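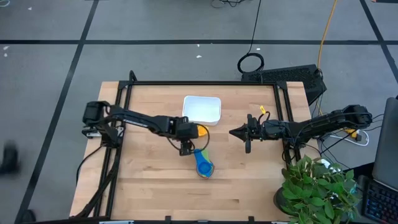
How many demonstrations does it take before a pair of arms can put a spoon in a box by itself?

More than we have. We're at 1796 as of tonight, and the last policy we trained still drops it on the table about as happily as a toddler would.

Okay, Friday. I'm writing this on the couch with my wrists wrapped in a warm towel, because I drove the leader arms for most of the day and my hands feel like they belong to somebody older. I keep meaning to write these entries during the week and then I get home and eat cereal and go to bed. So this one's going to run long.

The big thing today was that we finally froze the Prudside task list. Frozen as in nobody gets to add another "quick one" on the whiteboard after lunch. The list is 39 tasks, and most of them are some version of pick this up, hand it over, put it down in there. The white container is in a lot of them. I have spent so much of this winter looking at that container! I see it when I close my eyes. I went to my sister's place last weekend and she had leftovers in a white plastic tub and I caught myself working out which arm I'd grab it with.

Started at 8:30, coffee first, then the warm-up routine, which is me opening and closing both grippers over and over until the left one stops feeling sticky in my hand. Then I homed everything and did a couple of throwaway episodes that don't get saved. I used to skip the throwaways. Then I looked back over my mornings and the first few recordings of every day were awful, all stops and starts, like somebody learning to drive stick. A model will learn that too. It'll learn the hesitation right along with the grasp, and then you've got a robot that pauses over the table for no reason and everybody asks you why.

Morning block was handovers. Left arm picks, meets the right arm in the middle, right arm takes it and places. I like these the best and I'm also the worst at them. The trick (for me, anyway) is to stop moving the giving hand completely before the taking hand closes. If both of them drift, the thing twists and pops out, and it always pops out toward the floor. I had a good run going before ten, then I got cocky and tried to do them faster, and I threw away a whole string of them. Deleted, didn't even argue with myself about it.

Well, okay, I argued a little. We go back and forth on this one all the time. Do you keep the fumbles? My opinion this month is that you keep a fumble if you recovered from it cleanly. Missed the grasp, backed off, tried again, got it -- that's a great episode, I want hundreds of those, because the robot is going to miss too and it needs to have seen what comes next. But if I missed and then swore and knocked everything sideways, that teaches it nothing except my temper. The Hilier people keep everything and sort it out later with labels. I read their notes over lunch and I'm still not sold, but I did write "recovery" next to the ones I kept today so we can pull them out if I change my mind.

Lunch was the rest of the lentil soup, eaten standing up. Bad habit.

Afternoon was the part I'd been dreading, which is resets. People think recording is the slow part. Recording is nothing! An episode is over before you've had time to get bored. Resetting is what eats the day: put everything back, but put it back a little different every time, and do it without falling into a pattern. I'm terrible at random. I thought I was scattering stuff all over the table and then we plotted the start positions for the January data and there was this big fat blob right where my hand naturally lands. Whole corners had nothing in them. No wonder the policy fell apart whenever something was near the far side. So now there's a little script that calls out a spot and an angle and I just obey it. It's kind of relaxing, being told where to put things by a computer, and I'd rather not think about that too hard.

It slowed me down, though. I got 70 good ones saved in the afternoon and I'd been hoping for more. I think I'd still take these over twice as many from the old way. The Buenaventura set (that's the one from before I started, the one everybody still trains on first) is huge, and when you scroll through it you realize it's the same episode over and over with the lights a little different. Big number, very little in it.

Other thing I noticed today, and want to remember for next week: my left hand is lazy. When I play back a session at double speed the right arm is always doing something and the left arm is just kind of hovering, waiting its turn. I don't think I'd have caught it from one episode. It's only when you watch a bunch in a row that it starts to look silly. So Monday's plan is to do a block where the left goes first every time, even for the stuff where that feels backward. It'll be slow and ugly and my success rate is going to tank. Fine.

We also had the argument about sentences again. Every episode gets a line of text saying what the task was, and mine have gotten lazy too. "Put it in the bin." Put what in the bin? The whole point is that someday a person says something to this thing in their own words, and people don't all talk like me at four in the afternoon. So I went back through the day's batch and rewrote the lines, and tried to mix it up. "Place," "drop," "set it in," "could you move." I got kind of into it. There's one in there that says "pop that into the container, please" and I hope it makes it all the way into training.

Kicked off the new run on the Estoneck machine before I left. It had 2 jobs ahead of mine in the queue, so it won't even start until late tonight, and I have promised myself I will not check the loss curve from bed. (I checked it once already. It hasn't started. Of course it hasn't.) The loss doesn't tell you much anyway. I've seen beautiful curves on policies that couldn't close a gripper at the right time to save their life. The only thing that counts is standing there with your hand near the stop button, watching it go.

I do love that part, for what it's worth. Last time we ran one, it missed the grasp, backed up, and went in again from a slightly different angle, and I got goosebumps because I knew that move. That was my move! I do that little backing-up wiggle. It went on to drop the thing on the wrong side of the box, so let's not get carried away, but still.

Stuff for Monday before I forget. Left hand first block. Re-check the left gripper, because it was sticky again by five and I don't think it's my imagination. Ask whether we can get a taller stool for the leader station, since my shoulders are up by my ears by the end of the day. Back up the drive -- I said I'd do it tonight and I walked right past it with my coat on.

Towel's gone cold. Going to go warm it up again and then bed.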